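27. Dezember 2025 | Von Marijke Prins

Gute Nachrichten für alle, die ungern wegwerfen: Der Reparaturtreff Uklow macht weiter! 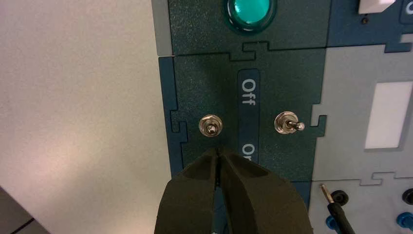
Uklow, im Dezember — Ich hatte ja schon das Schlimmste befürchtet, aber die Firma Koster überlässt uns ihren Saal bis Juli (mietfrei!). Beim letzten Treffen kamen 80 Leute, so voll war es noch nie.
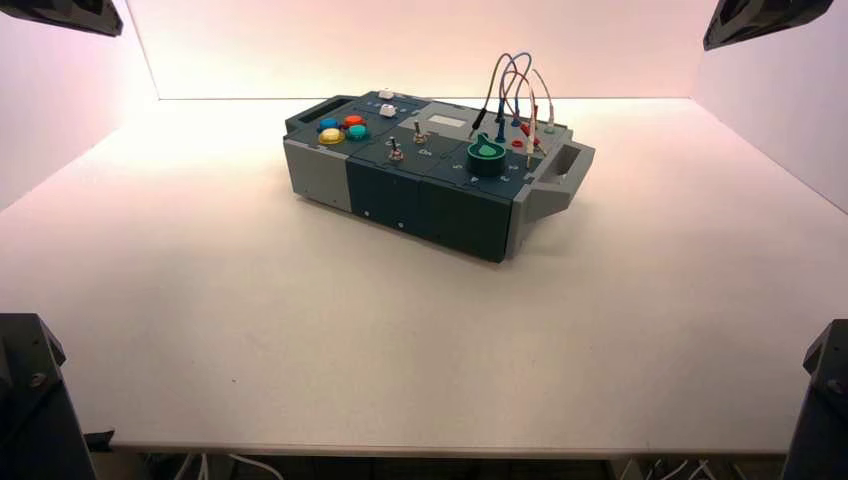 Neu ist der Kurs für Einsteiger, 11 Abende, 30 Euro. Wir fangen mit Gehäusen an — wo sitzen Schrauben, wie bei dem Gerät mit den zwei kleinen runden Köpfen am unteren Rand, und was löst man zuerst? Anmelden könnt ihr euch direkt im Saal.

Diese Seite verwendet Cookies. Einstellungen | Akzeptieren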